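**Amulstead, 20 de noviembre de 2019.** El club de robótica de la escuela técnica Zalell presenta su proyecto de manipulación en entornos de baño, desarrollado durante el curso por 18 estudiantes bajo la dirección del profesor Chun-hung Man.

El trabajo consiste en registrar tareas domésticas con pinzas manuales provistas de cámara. Los datos se emplean después para entrenar la política de control de un brazo robótico, sin programar cada trayectoria por separado. La sala de prácticas dispone de bañera exenta, lavabo e inodoro, y los registros se toman con los aparatos en posiciones distintas.
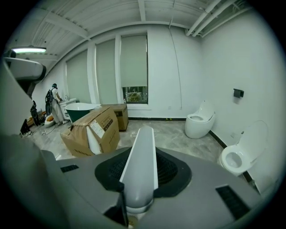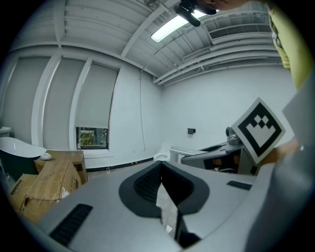

*Trabajo con pinzas manuales en la sala de baño del proyecto.*

Hasta la fecha el club ha grabado 535 secuencias, de las que 500 cumplen los criterios de validez: trayectoria continua, apertura de pinza legible y sincronización correcta entre cámaras. Las demás se conservan para el análisis de errores de localización. El procesado se realiza con Dimitrov, software escrito por los propios alumnos.

Los estudiantes trabajan en 2 grupos, uno dedicado a la captura y otro a la calibración y el etiquetado. En febrero el equipo participará con este proyecto en la competición escolar Wovstead, categoría de manipulación.

Contacto de prensa: secretaría del club de robótica, escuela técnica Zalell, Amulstead.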